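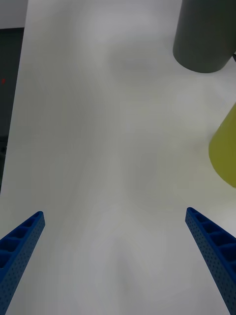 The Satell finger set is a pair of replacement fingers for two-jaw parallel grippers. It is sold by Satton as a single part number and covers light pick-and-place work on flat surfaces: sorting, kitting, bench testing and teaching cells. The fingers are supplied in blue only. Each has a row of rectangular pockets along its upper face, divided by thin ribs, and a regular grid of small round perforations on the side. The pockets reduce moving mass at the tip. The perforations take no fasteners and should not be drilled out. Both fingers end in a squared-off tip, so small parts can be approached close to the table.

Fit

The set mounts to the Pullosix 2 carriage without an adapter. Older Pullosix carriages need the Bisgaard plate, ordered separately. Left and right fingers are mirror parts and are marked L and R on the mounting face. Fitting them the wrong way around will not damage the gripper, but the tips will not meet squarely and the grip force will be uneven.

Mounting

Remove power from the gripper before changing fingers. Tighten the screws by hand, close the jaws, check that the tips meet, then tighten fully. Run the homing routine after every finger change. The stored open and closed positions from the previous set are not valid.

Use with a wrist camera

The fingers were drawn for arms with a camera at the wrist. With the jaws open, both tips stay in the camera's view and the gap between them is clear, so the table surface and the part can be seen during the approach. The blue finish – molded in, with no paint – keeps glare low under overhead lighting. Users who segment by color should avoid blue parts or retrain on their own data.

Specifications

Payload, rigid parts: 800 g
Payload, soft or rounded parts: 300 g
Screws per finger: 2
Color: blue
Sold as: pair, left and right

Limits

Not for food contact. Not for use with solvents. The ribs will crack if a finger is driven into the table at full speed – set a contact limit in the arm controller before the first run. Replace both fingers if either one is cracked. Single fingers are not sold.

In the box

One left finger, one right finger, mounting screws, hex key, printed fitting sheet.

Ordering

Ships from stock in 11 working days. The Bisgaard plate ships separately and may arrive first.

Page revised 2020-02-11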